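Acta de la reunión de seguimiento del taller de género de punto

Fecha: 18/05/2019
Lugar: sala de muestras, nave Flirholm
Asistentes: Teresa Michalski (coordinación de taller), Keyvan Rahimi (compras), Jadwiga Kaczmarczyk (control de tejido), Jagadeesh Arumugam (almacén)
Excusa su asistencia: Aminu Olaniyan (mantenimiento), que remite nota escrita para el punto 4
Secretaría: Jadwiga Kaczmarczyk

Se abre la sesión con quórum suficiente.

1. Aprobación del acta anterior

Se aprueba con una corrección solicitada por K. Rahimi: donde decía «canalé fino de Reddy» debe decir «canalé fino de Bestlow». La referencia de Reddy es la de punto liso y no se ha interrumpido su suministro. Se adjuntará el acta corregida a la carpeta común.

2. Estado de las existencias

J. Arumugam presenta el inventario de tejido tubular y de canalé. Hay 36 rollos registrados en el sistema, repartidos entre la estantería alta y la zona de reposo. El lote 3541, de canalé color crema, figura como recibido y pendiente de validación. No se ha cortado nada de ese lote y no se cortará hasta que control de tejido firme la ficha.

T. Michalski recuerda que la ubicación en el sistema debe coincidir con la física. En la última comprobación aparecieron dos rollos de punto liso en la balda reservada al canalé. Arumugam confirma que ya se han devuelto a su sitio y que las etiquetas de balda se han impreso de nuevo en tamaño mayor.

Se discute si conviene separar los rollos crema de los blanco roto. Con la luz del pasillo central los dos tonos se confunden con facilidad. Se acuerda mantenerlos en baldas distintas y anotar el tono también en el extremo del rollo, con etiqueta cosida. La etiqueta adhesiva queda descartada para género de punto: deja residuo en el canalé.

3. Tensión del canalé en rollo

J. Kaczmarczyk expone el asunto principal de la sesión. En el canalé fino se observan zonas donde el punto no está estirado por igual. El defecto se aprecia mejor con luz lateral y el rollo en vertical, siguiendo la línea de las costillas de arriba abajo. Donde el tejido se recoge, las costillas se curvan alrededor del abultamiento y dejan de ser paralelas. 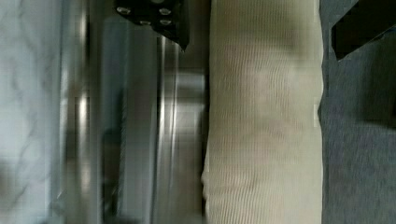

Fig. 1. Canalé crema en rollo, con abultamiento en la mitad inferior del borde izquierdo. A la izquierda, superficie de acero inoxidable pulido.

K. Rahimi pregunta si la irregularidad procede del enrollado o del propio tejido. Kaczmarczyk responde que no puede determinarse con el rollo cerrado. Hay que desenrollar un tramo, dejarlo en reposo sobre mesa y medir el ancho en varios puntos. Si el ancho se iguala tras el reposo, se atribuirá al enrollado y el lote será utilizable. Si persiste la diferencia, se abrirá reclamación a Bestlow.

Michalski señala que las variaciones de tono en la parte central no deben anotarse como mancha sin revisión previa. Un canalé con menos tensión hace más sombra entre costillas y puede parecer más oscuro. Propone que la ficha distinga entre «tono» y «tensión», que ahora comparten casilla. Se acepta la propuesta.

Arumugam advierte que el reposo sobre mesa ocupa espacio de corte – la mesa larga está comprometida con el pedido de Ponell. Se utilizará la mesa auxiliar, previa limpieza, y se revisarán 2 rollos por turno. Rahimi considera que el ritmo es lento para el plazo de reclamación, pero no se opone.

Queda sin resolver el criterio de aceptación. Kaczmarczyk defiende un límite de diferencia de ancho único para todos los canalés; Michalski prefiere uno por galga. Se aplaza a la próxima reunión, con las medidas ya disponibles.

4. Superficies de acero

Se lee la nota de A. Olaniyan. Indica que los elementos de acero próximos al género deben repasarse con paño seco al inicio de cada turno y que no se empleará producto abrillantador en ningún caso, por riesgo de transferencia al tejido claro. Pide además que se le comunique cualquier rebaba detectada al tacto, sin intentar lijarla en el taller.

Kaczmarczyk añade que el acero pulido produce reflejos que dificultan la inspección del tono. Solicita una pantalla mate, desmontable, para colocar detrás del rollo durante la revisión. Rahimi pedirá precio de 4 unidades.

5. Pedido de otoño

Rahimi informa de que Ponell mantiene la entrega de puños y cuellos para octubre. El canalé crema es el tejido principal del pedido. Sin validación del lote pendiente habría que recurrir a Reddy, que no trabaja esa galga y exigiría modificar el patrón. Michalski pide que no se plantee el cambio al cliente hasta tener resultados.

6. Acuerdos

– Desenrollado, reposo y medición del lote pendiente: J. Kaczmarczyk y J. Arumugam.
– Modificación de la ficha de control, con casillas separadas para tono y tensión: T. Michalski.
– Consulta a Bestlow sobre el plazo de reclamación: K. Rahimi.
– Precio de las pantallas mate: K. Rahimi.
– Etiquetas cosidas en los extremos de los rollos crema y blanco roto: J. Arumugam.
– Instrucción de limpieza en seco, impresa y colocada junto a la mesa auxiliar: A. Olaniyan.

7. Ruegos y preguntas

Arumugam solicita tijeras nuevas para la mesa auxiliar. Se le remite al procedimiento ordinario de compras.

Se levanta la sesión. La próxima reunión se convocará por correo cuando estén disponibles las medidas de ancho.

Vº Bº: Teresa Michalski
La secretaria: Jadwiga Kaczmarczyk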